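# Decanting a glue-type or oil-type liquid from a squeeze bottle into a dropper bottle without losing half of it

**Posted in: Household > Storage and Containers**

**fullstead_tenant**

I keep a few liquids in small glass dropper bottles: a scented oil, a clove and alcohol mix for the drawers, and a thinned hand lotion. The glass bottles are the type with a screw cap and a tapered plastic tip. I refill them from larger plastic squeeze bottles every couple of months.

Three problems, in order of annoyance.

1. The tip is a press fit on two of the bottles and part of the cap on the others. On the press-fit ones I can't get the tip back in straight after refilling, and it weeps around the shoulder.
2. The flow rate changes after a refill. Before, one squeeze or tilt gave one drop. After, it either gives nothing or runs.
3. The paper labels lift. I wipe the bottles with rubbing alcohol after filling and the print goes with it.

I have tried a small funnel (Gendia, the set with the silicone neck). It seals against the neck so well that air can't get out and the liquid sits in the cone. I have also tried pouring directly, with the results you would expect. The thick lotion is the worst of them.

I do most of this in the bedroom, where the supplies are kept, and then clean up. I'd like a method that works for both thin and thick liquids, and some guidance on how full to fill them. Nothing here is medicine or goes in anyone's eyes.

---

**plainseal**

Your three problems have separate causes, so I'll take them in that order.

**Weeping at the shoulder.** A press-fit tip seals on one or two thin ridges. Liquid on those ridges acts as a lubricant and the tip creeps back up when the cap is tightened. Dry the inside of the neck with a twisted piece of lint-free cloth before you push the tip in. Then press straight down with the flat of something hard, on a hard surface. A thumb pushes at an angle, which accounts for the crooked seating. If the ridges look flattened or shiny, replace the tip. They are good for perhaps four or five removals.

On the caps with the nozzle built in, check the threads. A dried film of oil in the threads will stop the cap a quarter turn short, and it feels tight when it isn't.

**Flow rate.** Drop size depends on the opening, the thickness of the liquid, and the air space above it. If you fill to the brim there is almost no air to expand and the bottle won't dispense properly on a tilt. Fill to the point where the shoulder begins to curve and stop there. If it runs, the vent channel beside the opening is usually clear and the main opening has been widened, most often by someone cleaning it with a pin. If it gives nothing, the vent is blocked. Soak the tip in warm soapy water, rinse it, and let it dry overnight. Don't use a pin.

**Labels.** Paper labels on small bottles are generally not varnished. Wipe downward from the neck with a dry cloth first, and use alcohol only on the glass above the label. Clear packing tape over the label, overlapping itself by a finger's width, will outlast the bottle. Apply it before the first fill.

For the transfer itself, use a blunt-tip syringe and skip the funnel. Draw from a small cup, put the tip of the needle below the neck, and push slowly. Thick liquids need the widest gauge you can find. Warming the lotion by standing its closed bottle in hot tap water for 13 minutes helps considerably.

---

**second_drawer_down**

The syringe is correct for anything thin. I disagree for lotion. I have bent two plungers on it.

What I do with thick liquid is go bottle to bottle with a short length of soft tubing pushed over the nozzle of the squeeze bottle. The tubing needs to be narrower than the neck of the glass bottle so that air can leave around it. Same fault as your Gendia funnel otherwise. If you want to keep the funnel, put a bent paper clip between the funnel and the neck and the air will get out.

More important than the tool is where you do it.

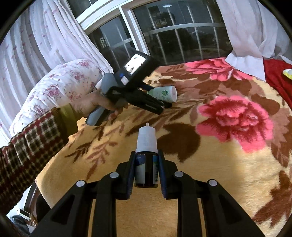

Work surface matters more than people allow for with bottles of this size. A small glass bottle has a narrow base and a relatively heavy body, and when it is nearly empty and then has a tube or syringe pulling at the top, it goes over easily. On anything soft it has no stable footing at all. A brown glass dropper bottle over a plush blanket needs to be held upright the whole time, and the plastic bottle ends up lying on its side as the white and light green one is on that rose-print blanket, which is acceptable with the cap on and a problem with it off. Thick pile also takes up oil quickly and gives it back slowly. A brown and gold pattern will hide the spot until the next wash sets it.

So if the supplies live in the bedroom, carry them out in a tray and do the filling at the sink or on a table. I use a Haslam baking tray with a folded dish towel in it. The rim catches runs, and the towel has enough grip to stop the bottles sliding. For the glass bottles I also use a block of scrap wood with holes drilled in it, slightly wider than the bottles and half their height in depth. It takes a few minutes to make and you then have both hands free.

A few other notes:

- Cap the large bottle before you pick up the small one. Most of my spills came from the large one.
- Dark glass hides the level. Hold it against a lamp or weigh it. My empty bottle with its cap weighs 52 grams, and I stop when the kitchen scale says 105. Yours will be different, so weigh one empty and write the number on the base with a paint marker.
- Don't top up an old batch. Empty, wash, dry, refill. Oil left at the bottom goes stale and takes the new oil with it.
- Keep alcohol mixes away from the stove and any open flame, and ventilate.

If oil has already reached a blanket, cover it with cornstarch, leave it an hour, vacuum, and then work in a little dish soap before washing. Cold wash, and check the spot before it goes in the dryer. Plush flattens permanently if it gets too hot, so use the lowest dryer setting or a line.

---

**fullstead_tenant**

Thank you both. Reporting back on what I have tried.

Drying the neck fixed one of the two press-fit bottles. The ridges on the other were flat, as described, and I have ordered tips from Plustar. They are sold by neck size, so measure before ordering. I measured the outside of the thread at first and that is the wrong dimension for a press-fit tip. It is the inside of the neck that matters.

Filling to the shoulder corrected the flow on everything except the clove mix, which still runs. I assume the opening is worn. It did get the pin treatment last April.

The syringe works on the oil and the alcohol. I used the tubing for the lotion, after warming it. The warming made more difference than the tubing. Weighing is a good idea and I have marked the bases.

I have moved the whole job to the kitchen table, on a tray.

One remaining point: does the packing tape hold up on a curved shoulder, or only on the straight part of the bottle?

---

**plainseal**

Straight part only. Tape won't follow a curve in two directions and it will wrinkle and let liquid under. Trim the label to end a little below the shoulder, then tape over it with some margin on bare glass at the top and bottom.

For the clove mix, replace the tip when the Plustar ones arrive. A smaller opening is better for alcohol, as it is much thinner than oil. If the tips come in only one size, store that bottle upright and tilt it slowly, well short of upside down.

---

**gk218**

I just buy new ones. They're cheap and the tips come fitted. Check that the cap is the childproof kind if you have kids in the house, the plain screw ones aren't.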